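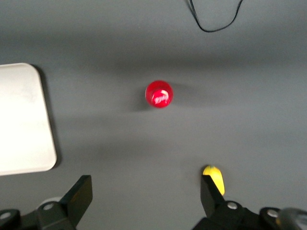 Teresa Serrano asked in her reply to our last update whether the count of recorded examples tells her anything useful, when what Clarnness is paying for is a system that can pick things up by itself. She would like to see the count split by how each example was judged. We have done that below and will keep to it in later reports.

Progress report, Tetov tabletop project
Period covered: through the end of January

Examples collected
We have 1182 recorded examples on the server at Honthorpe. Each one is a single attempt, driven by a person from start to finish, with the arm's joint positions and the video from the wrist camera saved together. Of these, 239 have been set aside and will not be used for training. Most of the rejected ones have a gap in the joint record. The rest were stopped early by the operator, or the written instruction did not match what was done. The other 943 have passed review.

How the work is done
The tasks are short pick-and-place jobs with small objects on a gray tabletop, with a white tray in the working area for many of them. The operator reads the instruction, drives the arm and marks the end of the attempt. Objects are moved to new positions between attempts. In the first weeks we moved them too little, and the early examples are bunched near the middle of the table. Salvador Lobo has since written a list of start positions that the operators work through in order.

Wrist video is soft while the arm is moving fast. Printing on small objects often can't be read in those stretches. We decided to keep such examples, as the system will get the same kind of video when it runs on its own. We did lower the top speed of the arm a little in January, and operators say it is easier to line up with round objects now.

Review
Every example is watched by someone other than the person who recorded it. Clementina Magalhães and Eduardo Arruda share this. It takes longer than we planned for, and on most days recording runs ahead of review. We have moved one operator to review on Wednesday afternoons, and the backlog has stopped growing.

First training run
We made 2 training runs on the reviewed examples. The first was stopped after an error in how the gripper opening was scaled — the fault was ours and has been fixed. The second finished. It has only been checked against recorded data so far, so we have no success rate on the arm to give you yet.

Equipment
Antunes delivered the replacement finger pads late, and we lost 4 days of recording. A spare set is now kept on site.

Spending
Operator hours are slightly over plan on account of the review work. Equipment is under. We are not asking for a change to the total, but we would like to move the unspent equipment money to operator hours. Please send your answer to Albertina Brandão, who is holding the February schedule open for it.

Next period
Continue recording from the list of start positions. Clear the review backlog. Run the trained system on the arm and report the results by object, with failed attempts included.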